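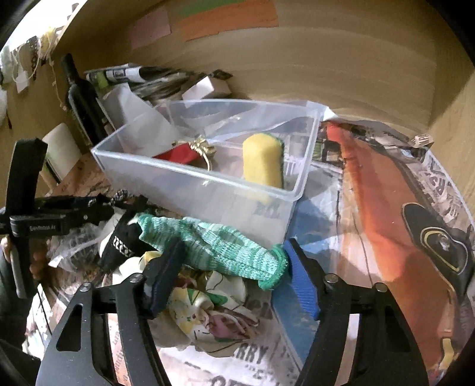 Right, the junk table. Day two of trying to clear it before the Mernau lot come to measure up for shelves. Whole thing is covered in newspaper, my usual trick, then I pile stuff on top and lose a week. Clear plastic box is now the official Deal With It box. So far it has a sponge in it and a red thing with a gold ribbon bow. Strong start.

The red thing is a present. For who? No label. Bought in December I think, tied it up all nice, then hid it so well it missed the event completely. Not opening it. Might give it to my aunt, she likes red.

Sock update – one mint green knitted, one black with the white pattern on the band. Both lovely. Not, as far as I can tell, related. Been through the drawer, the airing cupboard and down the back of the washing machine. Nothing.

The flowery cloth stays. Don't @ me. Yellow, green and pink, goes with nothing in this flat and I've had it since Clondurard, when we had the kitchen with the sloping floor. Going to wash it and use it for bread.

Someone asked what the rule is. Rule is if I haven't missed it since we moved, it goes to the charity shop on Okden Road. Shop takes clothes and books before noon, no glass, no electricals. Have been turned away with a lamp before. Still got the lamp.

Crinkly plastic bags and wrappers, why do I keep them. There's a carrier in the hall that is just other bags. That's going first, before the socks even.

Wine bottle – keeping for a candle. Yes I said that about the last 2. They are on the windowsill, they do not have candles in.

Stopped to read the paper under it all, obviously. Fatal. Lost half an hour to a magazine as well, big glossy page with a sort of shoe shape on, and now I want shoes.

Weighed the charity bag on the kitchen scales for no reason. 440 grams. Thats one jumper and a tea towel. At this rate shelves by Christmas.

Ok new plan, kettle, then I do the whole left side without stopping. Phone is going in the other room. If anyone has a Mansilla storage crate with the lid still on I will swap you a lamp, works fine, shade a bit wonky, collection only becuase I'm not carrying it up that hill agian

Contact | © 2021 | Back to top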